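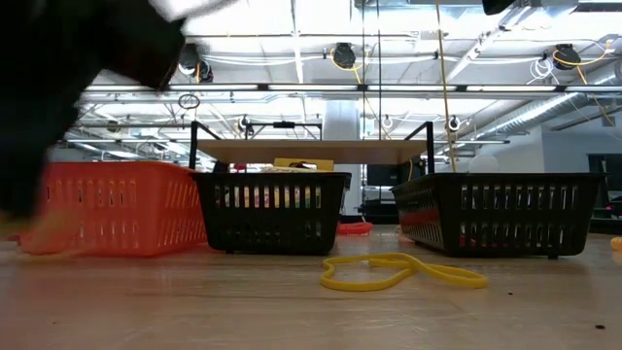
Stidus
Blog owner, reluctant tidier

Thursday night, desk sort, round two. Orange basket on the left, two black ones next to it, all with the slotted sides so I can sort of see what's in there without tipping everything out. Sort of. The middle one is still a jumble, I just keep shoving stuff in. Yellow box is living there too for now, half under the wooden shelf.

The shelf is staying. Black metal frame, light board, baskets go under, done. Paid 60 for the lot at Godholm and carried it home on the bus, never agian.

Still to do: labels. Find lids?? And the yellow rubber band on the table, no idea where rubber bands go. Do people have a place for those? Tell me in the comments, I gotta go, dinner's on.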